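Bowls, second batch – August

Unpacked the crate from Rellitz this morning and I am so pleased with these. The rims on the first batch were chalky and a bit sharp, and I had half given up on the green. Whoever changed the recipe at their end got it right!

Green one first. It's wide and shallow, deep color, and the rim has a nice soft shine when the overhead light hits it. Weighed it at 1000 g on the nose, which is the number Kalniņš asked for and which I never thought we'd see. Filled it with water and left it for 70 minutes. No sweating on the underside, no ring on the bench.

The cream one is taller and narrower, matte, really pale. I like it more every time I pick it up (the old one squeaked against a spoon, this one doesn't). Sits on top of the green without rocking. I turned it a quarter at a time to check and it stayed put all the way round – so the stacked set for the Fakness shelf might work after all.

Still to do:
Soup test in both, then straight into the dishwasher.
Try the stack with the 2 spare cream ones from the Drevow box.
Ask Rellitz if glaze 1515 is the same green or a new number for the old one. The label on the crate doesn't say.

The red cloth is fine for drying the cream bowl, by the way. I was worried about lint on the matte finish and there was hardly any. Please keep one by the bench and don't use it for oil.

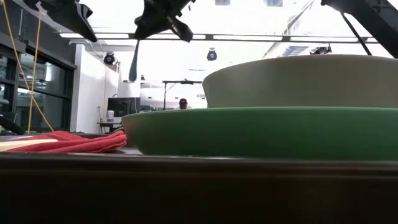 Going to leave the two stacked overnight and check the contact line for marks in the morning. If the green rim is still clean I'll write to Kalniņš before lunch.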